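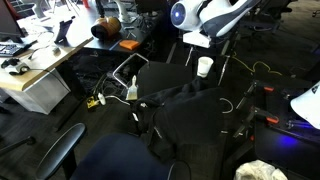 Planejamento e Orçamento de Células Robóticas
Notas de aula, unidade 5: do pedido de compra à bancada em operação

1. Escopo

Esta unidade trata da aquisição de equipamento para um posto de trabalho com braço robótico, sensor em tripé e estação de operação. A programação do braço fica para a unidade 7. Supõe-se que a turma já leu o texto sobre custo total de propriedade e sabe separar investimento (capex) de despesa corrente (opex).

2. O erro mais frequente: orçar só o braço

Nas propostas entregues em março, a maior parte dos grupos apresentou o preço do manipulador e um valor único chamado "acessórios". O valor único não é aceito. Cada item abaixo exige linha própria na planilha:

Manipulador e controlador
Garras e dedos de reposição
Cabeça sensora, suporte de fixação e tripé
Computador, monitor e teclado da estação
Mobiliário: mesa, gaveteiro, cadeira de operador
Alimentação elétrica: extensões, fontes, filtros
Cabos de dados e canaletas
Objetos de ensaio e consumíveis de limpeza
Frete, seguro e desembaraço
Comissionamento e treinamento

O mobiliário e a parte elétrica costumam sair de outra rubrica da instituição. Ainda assim entram na planilha, com a rubrica indicada na coluna F.

3. Caso de estudo: posto Korkitz, laboratório de Abu Hammour

O posto foi cotado com a integradora Skuvadix e com um segundo fornecedor, Jomville. Parâmetros usados no exercício:

Prazo de entrega Skuvadix: 90 dias corridos após o sinal
Prazo de entrega Jomville: 63 dias corridos após o sinal
Potência de pico do posto: 1.104 W
Comprimento total de cabo previsto no projeto: 74 m

A diferença de 27 dias entre os fornecedores só tem valor se a sala estiver pronta. No cronograma do caso, a adequação elétrica termina depois da entrega da Jomville e antes da entrega da Skuvadix. Parte da vantagem de prazo se perde em armazenagem, e o custo dessa armazenagem deve aparecer na comparação.

4. Parte elétrica

A potência de pico é a soma das potências máximas de braço, controlador, computador e sensores. Não se dimensiona pela potência média. Para 1.104 W em 220 V:

I = P / V = 1.104 / 220 = 5,02 A (fator de potência unitário)

A corrente é modesta para um circuito de tomadas comum. O ponto crítico está na distribuição: número de tomadas, posição delas em relação à mesa e trajeto do cabo até o tripé. Extensão sobre carpete é aceitável durante a montagem. Para operação contínua, o projeto deve prever canaleta de piso ou descida pelo teto, e a opção escolhida altera a metragem.

5. Cabos

Os 74 m incluem energia e dados. A metragem é medida pelo trajeto real, com folga nas duas pontas. Recomenda-se etiquetar os cabos antes da instalação – o custo das etiquetas é desprezível, o da mão de obra para identificar cabos depois não é. Fontes externas e adaptadores ocupam espaço no piso sob a mesa e precisam constar no leiaute.

6. Área ocupada

Calcular separadamente:

a) a projeção da base do braço e o seu envelope de alcance;
b) a abertura das pernas do tripé, maior que a largura da cabeça sensora;
c) a mesa do operador e o recuo da cadeira;
d) a mesa dos objetos de ensaio;
e) a circulação.

As áreas (a) e (c) não podem se sobrepor. A área (b) pode ocupar parte da circulação, desde que o tripé seja fixado ou sinalizado.

7. Reserva de contingência

Aplicar percentual por linha, conforme a maturidade da cotação: menor para proposta firme, maior para estimativa por analogia. Contingência global sobre o total será devolvida para correção. Impostos não são contingência.

8. Entrega

Planilha comparativa dos dois fornecedores, leiaute em escala 1:20 e justificativa de uma página. Os arquivos devem usar o código do grupo no nome. Dúvidas sobre câmbio: usar a taxa da data da cotação e registrá-la na célula B2.

Versão do texto: 2018-04-08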